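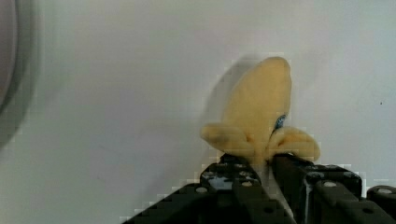

How to Wash a Plush Toy by Hand

Small stuffed toys with floppy parts, such as peels, ears or leaves, hold up better in a sink than in a machine.

1. Read the tag. If it says surface wash only, stop at step 3.

2. Check the seams, mainly where a flap joins the body. Sew up any gap before the toy gets wet.

3. Dab stains with a damp cloth and a drop of dish soap. Don't scrub felt or it will pill.

4. Fill the sink with cool water and 2 teaspoons of mild detergent. Press the toy under and squeeze gently for up to 9 minutes.

5. Drain, refill and squeeze until the water runs clear.

6. Roll the toy in a dry towel and lean on it. Don't wring.

7. Shape the flaps with your fingers and set the toy on a rack. Turn it every 60 minutes for the first afternoon. Thick stuffing can take two days to dry in January.

Tips by Joanne Heywood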